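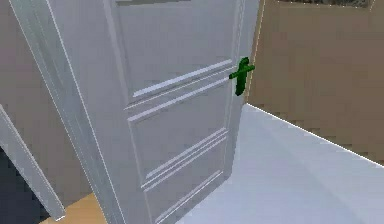

Thread: Scoring rules for simulated household tasks, what counts as a pass?

dogbe_a
Posted 1 August 2025

We're writing down scoring rules for our sim household tasks before the September review. The set is called Skurkwood: open doors, fetch a cap, put a ball somewhere sensible. We run 180 episodes per policy. Until now a "pass" has meant whatever the person at the keyboard felt it meant, and I include myself in that.

Draft rule 1: a door counts as open when the hinge passes 49 degrees and stays there for 2 seconds.
Draft rule 2: the robot may not touch the door frame.
Draft rule 3: no retries inside an episode.

Tear it apart please.

quartey_fan
Why 49? It sounds like somebody wanted 50 and lost an argument.

dogbe_a
Somebody wanted 50 and lost an argument.

Zuweira_A
Rule 2 is going to hurt. Real people brush door frames all day long and we let them keep their jobs. Put a force limit on it and log everything over the limit. A flat ban teaches the policy to creep through a doorway like it's wearing a wedding dress.

mkorletey
Disagree with Zuweira. Contact forces in sim are the numbers I trust least. If you set a limit, you're grading the physics settings. A ban is crude but two labs will get the same answer from it.

Zuweira_A
Two labs will get the same wrong answer from it, yes.

mkorletey
I'll take that. I can work with a consistent wrong answer.

yayra.ay
Can we talk about object placement? We had a cap on a cabinet in a corner, and our old rule was "object on surface." Fine, until a policy learned to leave it hanging halfway over the edge. Technically on the surface. Technically a pass.

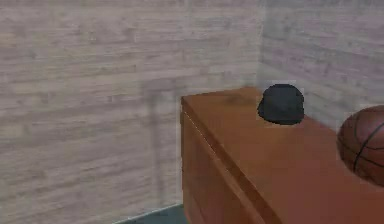
What we use now is that the object's center has to be inside the top by a set margin, and it has to be at rest when the clock stops. Balls get a separate rule, after a long week I don't want to discuss. If you only steal one thing from us, steal "at rest."

dogbe_a
Stealing it. What's your margin?

yayra.ay
Depends on the object, and it's written in the task file next to the start pose. Please don't keep it in a wiki. Ours was in a wiki and it had 18 versions, two of them mine and both wrong.

delali_i
Nobody has mentioned rule 3, so I will. No retries is silly for a home robot. If the hand slips off the handle and the robot tries again, I'd call that competence. Report first-try passes and final passes as separate columns.

mkorletey
Then people will quote whichever column is prettier.

delali_i
They do that now — you just can't see the other column.

quartey_fan
Also freeze your seeds and publish them. We compared notes with the Vustico folks once and spent an afternoon finding out we had different starting door angles. Theirs were already partly open. Lovely success rate they had.

dogbe_a
OK, revised draft:

1. Door angle stays at 49, start angle recorded for every episode.
2. Frame contact is logged, not failed. Mariama gets a strict column with the ban in it.
3. Retries allowed inside the time limit, both columns reported.
4. Placement needs a margin, and the object at rest.
5. Seeds frozen and published with the results.

mkorletey
I'd like it noted that my column is the correct one.

Zuweira_A
Noted. What's the time limit, though?

dogbe_a
I was hoping to get to the weekend before someone asked that.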